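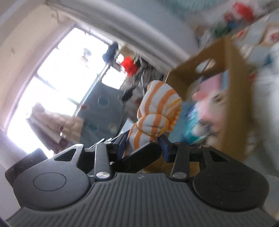

Saturday, May 18, 2024

Drove to Lenddale for lunch, which takes 70 minutes if you don't get stuck behind a camper, and I got stuck behind two. I had skipped breakfast on purpose. This is a mistake I make every time I go anywhere to eat, and I have been making it since college. By Farlow I was looking at the cows in a way that can't have been comfortable for them.

The place is called Jara and it does dumplings. Before that it was a tile showroom, and before that a bank, so you eat under a very serious ceiling. I've been meaning to go since it opened in October, when everyone at work went the same weekend and came back talking about the lamb ones as if they'd met someone. I don't like going to a restaurant while people are still excited about it. I like to arrive when the staff have stopped smiling and the menus have gotten a little sticky, and then see what's left.

What's left is pretty good, I have to say.

There was a wait. The girl at the front told me 2 parties ahead of me, and one of those parties was a christening. I stood by the coats and read the framed story of the restaurant, which says the owners learned to cook from their grandmother "in a kitchen with one window." I don't know why the window matters. I thought about it for most of the wait, and then they sat me near the bathroom, at a table for one that I think was built for a lamp.

Ordered the lamb, obviously. Also the potato and onion, the cucumber thing, and a bowl of broth that I didn't want but that the couple beside me had, and I am weak. The lamb ones come in a steamer with the lid on and the waiter lifts it off in front of you with a bit of a flourish, and your glasses fog up, so you miss it. They are bigger than I expected, thick at the top where they're pinched together, and you're supposed to hold that part like a handle and leave it on the plate. I ate it. All of them. The waiter looked at my plate where the handles should have been and took it away with great tact.

The filling had a lot of black pepper and something sour that I couldn't place. I asked and was told "it's the sour one," so that's cleared up. The juice ran down my wrist and into my watch strap and I can still smell it as I write this. I'd put them above the ones at Pusto, though Pusto has parking and chairs with backs.

The potato and onion were fine. They taste like what your aunt would make if your aunt were trying. The cucumber thing was cucumber. The broth was the best thing on the table, which annoyed me, as I had ordered it out of envy and would have liked to be punished for that. It was clear and brown with a lot of dill, and there was a little dish of vinegar and garlic on the side that you tip in yourself. I tipped in the lot. Nobody has stood very near me since.

Dessert was a honey cake. The menu says 18 layers. I wasn't about to check. It was dry at the edges and good in the middle, like a lot of weddings. Coffee came in a glass with no handle, too hot to hold, so I sat there with my hands hovering around it like someone warming up at a campfire until I gave in and used the napkin.

The bill was more than I'd planned but less than I'd feared, and I left a decent tip on account of the handles.

Walked it off along the main street afterward. Lenddale has turned into a food town while I wasn't paying attention. It used to have a diner and a place that sold hot dogs out of the hardware store. Now there's a bakery with a line, a wine bar that shuts at eight, and a shop selling only olives, where a man gave me three samples and watched me chew each one. I bought a tub I didn't need. I'm not good at being watched. There is also going to be a noodle place where the shoe repair was, according to the paper taped up in the window, and I'm already planning to ignore it until winter.

The hot dogs are gone. I asked in the hardware store and the kid at the register had never heard of them. I bought a pack of picture hooks to make the conversation seem less strange.

Home by five, no campers. Told myself I wouldn't eat again today and had toast at six-thirty with some of the olives chopped up on it, standing at the counter. They're good olives. He was right about the wrinkled ones.

I looked up how to make the dumplings, since I always do this, and the first recipe begins with 200 words on the author's trip through the mountains and then asks you to pleat each one by hand while keeping the dough from drying out and the filling cold. There was a video. The woman in it does a whole dumpling in the time it takes me to find my place. I have flour. I have a free day tomorrow. I also know what my kitchen looked like after the ravioli, and there is still some of it on the light fixture.

Might just go back for the broth. Need to buy mints first, and wash the watch strap.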